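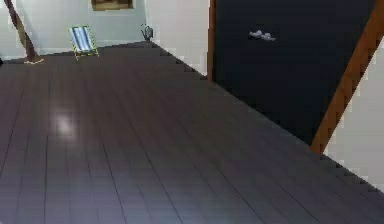

4.2 Planning the Purchase of Mobile Platforms

The project was required to commit its equipment budget before the test apartments were ready for use. Two quotations were on hand at that point, one from Arkgate for a wheeled base with a single arm and one from Pronbridge for a lower base sold without an arm. The two offers differed in price and in what they left out. Arkgate included on-site setup and a first year of service, while Pronbridge charged separately for the charging dock, the spare battery and all training. A direct comparison of the quoted totals would therefore have been misleading, and the offers were restated as the cost of keeping one working unit in the laboratory for three years.

Simulation was used to decide which of the listed options were needed at all. The Mokoena room set contains 187 furnished interiors, and 30 of these were selected to match the floor area and door widths expected in the apartments. Each platform model was given the same household errands in each room, and any errand that called for an optional part was recorded against the price of that part. Rooms were loaded without a platform first and checked by a member of the staff. Figure 4 shows one of the rooms at this stage, with a glossy dark floor, a blue and white striped deck chair by the back wall and a small dark object farther along the same wall. Items of this size set low on the floor were of interest for the budget - they bear directly on whether a second, lower-mounted depth sensor should be ordered with the base.

Shiny floors were treated as a separate cost question. The standard sensor package in both quotations relies on infrared ranging, and a rendered reflection does not reproduce the way such a sensor behaves on a real surface. The simulated trials were not used to judge this point. A sum was set aside in the reserve line for a replacement sensor, to be released only after trials in the first apartment.

The restated costs placed nearly 60 percent of the three-year total outside the purchase price of the base itself. Service contracts formed the largest share, followed by batteries and staff time for setup. Delivery was quoted at 14 weeks by both suppliers. Payment on order would have fallen in the earlier budget year and payment on receipt in the later one, and the finance office at Nandier asked that the order be split for this reason. One complete unit was ordered in April, and the decision on a second was held until the first service invoice had been received.

No resale value was entered for either platform. Prices for used units could not be obtained in a form that allowed comparison, and the figures reported in Table 2 assume that the equipment is written off in full at the end of the third year.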